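House rules for two-arm cells – speaker notes
Ostlow user day, June. Orsolya Kocsis. 5 min intro, then rules, then questions.

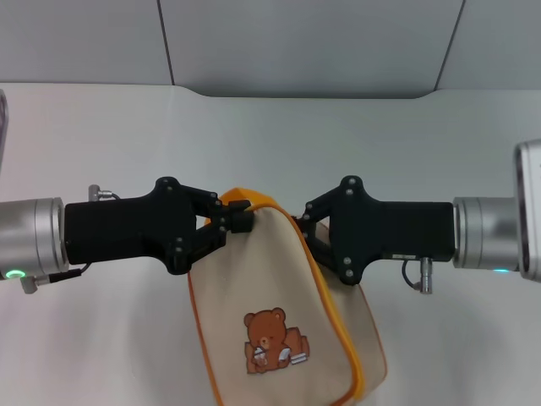

Slide 1 – both grippers on the pouch, orange trim pinched in the left one.

Leave slide up while people sit down. Don't start with the company bit, they had that from the last speaker.

Say: soft goods, two arms, one table. Most of the written guidance we all lean on was put together with one arm and a stiff part in mind. These are house rules. They are NOT a standard and don't replace one. Say that twice. Last time someone quoted them back at me in an audit.

Point at the cloth hanging down. Bag has no fixed shape, so where the fingers are tells you very little about where the rest of it is. Everything after this comes from that.

Slide 2 – before power on

Table clear. Clear means clear, no pens, no tape, no spare pouch "for later".
Cables – look at every loop by hand, both wrists. Move the arm through its full reach at slow speed and watch the loop the whole way. Ask the room who does this each shift. (Wait. There'll be three hands.)
Connectors pushed home. Screws on the finger plates checked with the proper driver, not a thumb.
Status lights: write down what each colour means and stick it on the cell. Go back to slide 1 if there's time, two wrists, one ring green and the other more of a teal-blue. Could you say what your own colours mean without the manual? Jirer cell and Tai cell used different colours for the same state for most of a year. Cheap to fix. We didn't fix it.

Slide 3 – the shared space rule

Both arms holding one item = treat as one machine. One stop stops both. No exceptions for "just the left one".
Long pause here.
If one arm faults the other must hold still, not let go and not pull. Check this on purpose, with an old bag, before you trust it. Put the result in the log with your name.
Story: Tai cell, one arm dropped out, other carried on to its next point. Tore a zip clean off. No one hurt, but a hand could have been there. Keep it short, don't name the shift.

Slide 4 – pulling force

Set a limit on stretch as well as grip. People set grip and forget stretch.
Start at the low end, go up in small steps, stop when the item is held, not when it's tight.
Pinch on the edge or trim where the product allows. Keep off the print if you can, pads mark it.
New product = new limit. Don't copy the number over from the last bag beacuse it "looks the same". Different lining, different stretch.

Slide 5 – people near the cell

Anyone guiding the arms by hand does only that. Second person on the stop button, facing the cell, phone away.
Loose sleeves, lanyards, long hair – sort it before the gate, and that includes visitors and me.
No reaching in to straighten a fold. Everyone does it. Say it plainly: this is the one I'd sack the rule book to keep. (maybe reword)
If it needs straightening: stop, wait for still, reach, step out, restart from the panel.

Slide 6 – keeping the record

Prondonance sheet, 2 pages, handout on the chairs. Page one is the checks, page two is the fault log.
We ask for 100 clean cycles on a new product before the speed goes up. Then 200 at the new speed. One fault and the count goes back to zero, including faults you think you can explain.
What counts as a fault: dropped item, slipped pinch, snagged cable, any stop anyone pressed for any reason. Never tell anybody off for pressing it.
Somebody will ask why not fewer. Answer – the slips we worry about showed up late in the run, when the pads had got dusty. Wipe pads at each break, its on the sheet.

If short of time drop slide 4 and point them to the handout. Do not drop 3.

Questions likely:
– Can one person run two cells? No.
– Do the rules apply in teaching mode? Yes, all of them, slower.
– Who signs off changes to the limits? Whoever is named on the cell door. If there's no name on the door, the cell stays off.
– Can we have the slides? Yes, ask me at the break, file's too big for email.

Water. Clicker batteries. Give the spare handouts back to the desk.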